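Slide 1 – title
Hi everyone, thanks for having me at Bercombe. I work on the planner side of Gerkell, so if you came for the arm hardware, go find Cauã Falcão at the break!

Slide 2 – the old loop
Start with the bug. We used to plan the whole move once, close the fingers, then just play it back. Great until the wrist camera and the planner disagreed about where the bowl was. (Pause, let them groan.)

Slide 3 – what we changed
Split it into 2 processes. Perception runs at 15 Hz and only publishes poses. The planner runs at 10 and takes the latest pose, never a queue. I wasted most of December on that queue – mention it, people like it.

Slide 4 – grasp state
Once the fingers are closed, the held thing gets attached to the gripper in the collision model. Sounds obvious. We forgot to swap the shape when the object changed, so the planner carried a phantom eggplant all over the table.

Slide 5 – logging
Show the Andrade viewer if the wifi is OK. Skip the config file, it's ugly and it's long. Say the replay tool will be in the Gidness repo.

Slide 6 – leave this one up for questions

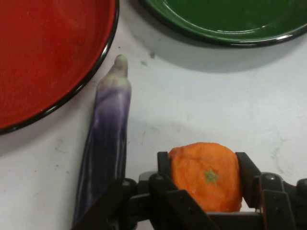
What happens if the pose feed drops out in the middle of a move?
The planner keeps the last pose for two cycles, then slows the arm to a stop and holds its grip until fresh poses come in.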